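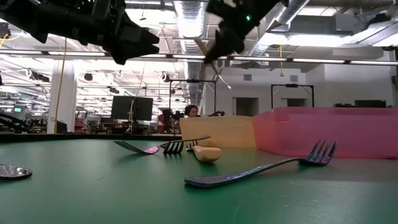
# About Prilteck

Prilteck teaches robot arms to do table work. A person guides a pair of arms through a job by remote control, we record every motion, and the recordings are used to train the software that later runs the arms on its own. Ingeborg Rothe started the company after years of repairing packing machines. Shirley Després runs the floor and trains the operators.

## What we work on

Most of our jobs are small and ordinary. Sorting flatware is one we keep coming back to. Forks and spoons are shiny, they overlap, and they lie at odd angles, so an operator has to decide which piece to take first and where to grip it. We use two-fingered grippers and plain plastic bins, and we move the pieces to new spots on the table between runs.

Other jobs on the list right now are folding towels, closing jars and loading a dish rack.

## How a session goes

An operator works one task for up to 67 minutes and then takes a break. Runs where a piece gets dropped are kept if the operator picks it up again and finishes, and they get a tag so the customer can leave them out. Shirley or one of the shift leads watches each run before it goes into a set. A normal set for one task is 4000 runs.

New operators spend their first 2 weeks on practice tasks. You don't need a technical background. Several of our best people came from kitchens, and one used to tune pianos.

## Who we work for

Our longest-running customer is Bridosow, which makes equipment for cafeteria kitchens. We also record for Moura, a small research firm that studies how two arms share a job. Both send us their own objects when they want something specific handled.

## Visits and jobs

We show visitors the floor in the afternoon, by appointment. We hire operators twice a year, and the next group starts in August. Ask for Ingeborg about new projects and Shirley about jobs.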